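Section 4. Setting up the kitchen cell

By now you should have both arms bolted down, powered and talking to the Muria controller. If not, go back to section 3 and don't skip the network bit like I did my first time.

What follows is how I set up our cell at Monbridge. Yours can differ, but if you want to run the Jollov task files without editing them, stick close to my layout.

4.1 Checking the drawer reach

The drawer is the fussiest part of the whole cell, so I always do it first. It's the farthest stretch for the right arm, and if that works the rest is mostly patience.

1. Lay the brown mat and smooth it from the middle out.
2. Set the cabinet in the corner with its handle facing in toward the arms.
3. Put the toaster oven beside it. Leave room for the forearm to get past!
4. Jog the right arm at 30 percent speed until the fingers sit under the handle.
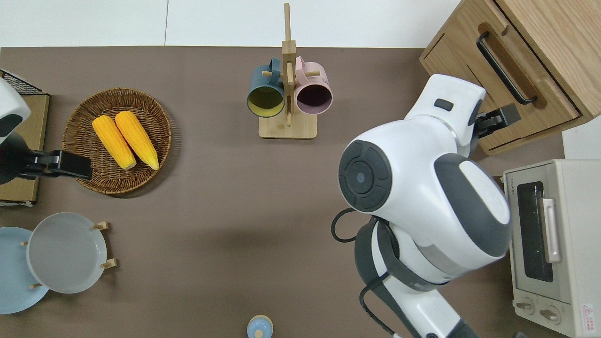 Figure 4-1. Right gripper lined up under the drawer handle.

5. Close the gripper on the handle, then open the drawer a crack and stop.

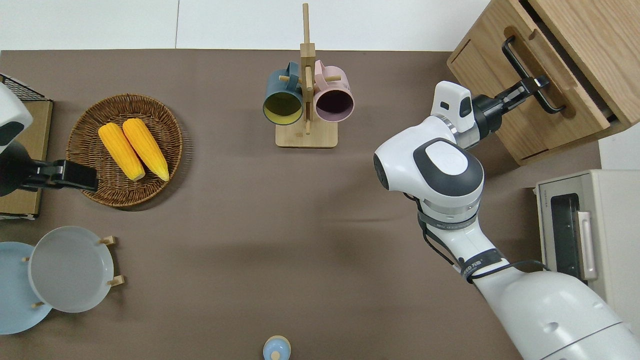

Figure 4-2. Gripper closed on the handle, drawer slightly open.

6. Look at the cable along the outside of the arm. You want a lazy loop with a bit of give – if it's pulling tight, back off and re-route it before you do anything else.

CAUTION: Keep your hands out of the gap between the arm and the toaster oven while you jog. Annick Perrin wrote that rule for our shop and I've never regretted following it.

Note: If the controller throws error 2908 here, the wrist is too close to its limit. Slide the cabinet a little closer to the arm and try again.

4.2 Placing the small stuff

1. Put the round basket on the mat with both cobs side by side in it.
2. Stand the dish rack nearby and load the plates in colour order: grey, blue, yellow, with grey closest to the basket.
3. Set the storage box at the end of the mat and lay its board across the top.
4. Check the status light on the base of the arm. Green means carry on.

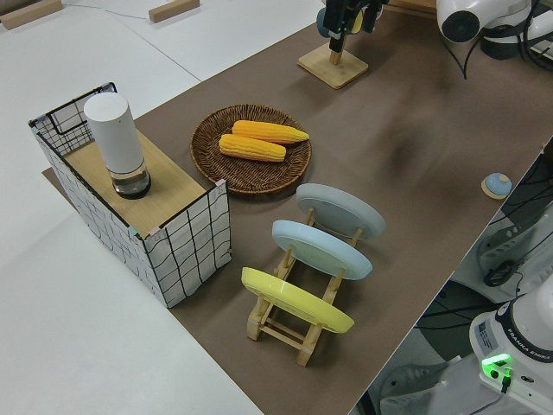 Figure 4-3. Rack, basket and storage box in position, with the arm base at lower right.

Once you're happy, mark the corners of the rack on the mat with pencil. Mathis Vasseur talked me into using tape once and I spent ages picking glue off the mat. Pencil is fine.

4.3 First plate lift

1. Open the left gripper and bring it down over the rim of the grey plate.
2. Close it gently. We run Zanetti finger pads and start on force setting 2.
3. Lift slowly and watch the rack. It should stay put while the plate comes up.
4. Park the right arm well clear of the mug tree – a stray elbow move near hanging mugs is a great way to wreck your afternoon.

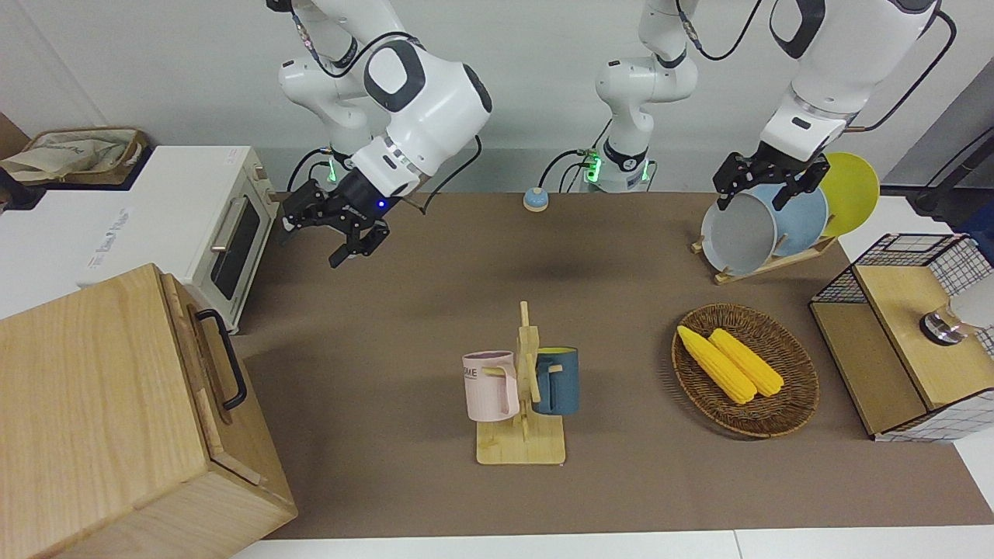
If the plate swings in the fingers, lower it back into its slot, shift your grip a touch toward the middle of the rim and go again. Save the pose only after you've had two clean lifts in a row, then move on to the blue plate.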